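5 October 2026

Sweeping trials, white table. Godelieve asked for one page on how we spread and pick up the loose material, so that Mi-kyung can carry on from it while I'm in Almont.

Material is the grit from the Lelova bag, sieved in September by Lotte. The bag weighed 2850 g when she closed it and 861 g of that went through the fine mesh. I only use the fine part. The coarse part went back on the shelf with tape over the top. Please leave the tape on, the bag leaks at the seam.

One portion is 20 g, tipped from the paper cup. I tried shaking it out of the cup from higher up first and gave that up, too much went on the floor. Tipping low and dragging the cup sideways works better.

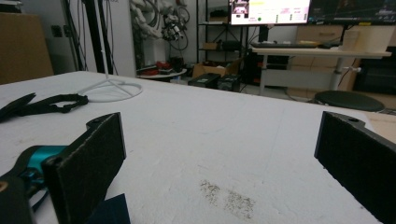 Clearing the table is slower than spreading. The soft brush pushes the big part along well enough but leaves the finest dust behind, and a second pass just moves it around. What I want from a portion is an irregular streak of grey-brown on the white, with open table beside it to sweep into. A neat heap is too easy. Straps and the like can stay over on the left as long as the grit is kept away from them — it gets into the fabric and comes out again the next day.

After the brush, damp cloth, then dry cloth. The grey smudges in the surface are another matter. Frans M. thinks they come from the cloth, Frans K. says the grit itself. I tried the Hoekstra cleaner on one corner and saw no difference, so I stopped.

Weighed back after the last run: 2 g short. Most of that will be in the brush. I knocked it out over the bin and didn't weigh what fell.

To do:
New brush, stiffer, same width.
Ask Brirkonthorpe if they still sell the flat dustpan with the rubber lip.
Lotte to sieve again before the fine part runs out.
Mi-kyung: write the weight on the cup before you tip it. I forgot twice and had to throw those runs out.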